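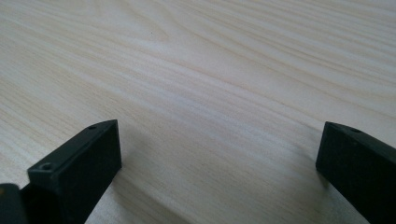
Gervásio Sales objected, in written comments on the draft rules, that a start condition which cannot be checked from the recording itself should be treated as advice and kept out of the list of requirements. An operator may be told to begin at rest, he wrote, but if the reviewer has only the wrist view to go by, the rule must say what the wrist view has to show.

We accepted the objection, and it shaped the present form of section 4 of the Driritz rules. Each requirement is now paired with a test that a reviewer can apply to the recorded episode without access to the operator, the room or the session notes. Requirements for which no such test could be found were moved to an annex and carry the word "should".

### 4.1 Start condition

An episode shall begin with both fingers in view, open, and with nothing held between them. The work surface shall be visible through the gap (Figure 4). The rules set no minimum distance between the finger tips, as the hand-held units used at Pudmont and Holovko differ in stroke, and a value that suits one would exclude valid episodes from the other. The reviewer compares the opening with the reference opening stored for the unit at calibration.

The target object need not be in view at the start. Earlier wording required it, and operators complied by starting with the gripper already above the object, which removed the approach from the data. The approach phase is where most of the differences between operators lie, and a policy trained without it had to be started by hand in the evaluation at Pudmont. The requirement was withdrawn in May.

### 4.2 Marks on the work surface

Natural features of the surface, such as grain, knots and small specks, are permitted. Tape, pencil lines and printed markers are not permitted within the working area unless they are declared in the session header. A declared marker shall stay in place for the whole session. Cleaning between sessions is an annex item.

### 4.3 Objects and packaging

Objects shall be used in the packaging in which they are sold or stored, with printing left on. Glossy wrappers are allowed, including those that produce strong highlights. Reviewers at Holovko had been rejecting such episodes as overexposed; the test now reads that an episode is rejected for exposure only if the outline of a finger cannot be followed. Loss of detail on a wrapper is recorded as a note and does not affect acceptance.

Where objects overlap or lie partly under another object, as with the stick sachets and the white box in Figure 5, the overlap shall be left as found at the start of the episode. The operator shall not tidy the objects by hand between the start signal and the first contact. 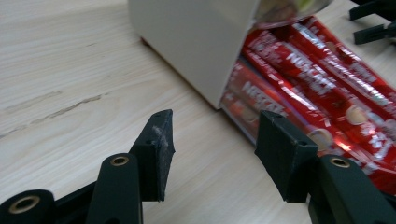 The object list in the session header shall name each group of like objects once and give the number in the group. Objects that are partly hidden count as present. A container and its contents are listed separately if any part of the contents can be seen outside the container.

### 4.4 Application of the tests

The tests in 4.1 to 4.3 were applied to 408 episodes recorded under the May wording. Of these, 300 passed on first review, and a further 15 passed after the session header had been corrected. The remaining episodes were kept in a separate set and were excluded from training. No episode was edited to make it pass; trimming the start of a recording to reach a valid start condition is prohibited by the rules, as the trimmed part may contain contact with the object.

Disagreement between reviewers was confined largely to 4.3. The exposure test was read in two ways: some reviewers required the finger outline to be continuous in every image, others only in the images around contact. The Zenemeck review tool now shows the images around contact first, and the wording has been changed to refer to these alone. The start condition gave rise to one dispute, over a unit whose reference opening had been stored with the trigger partly pressed. The calibration procedure in section 3 was amended accordingly.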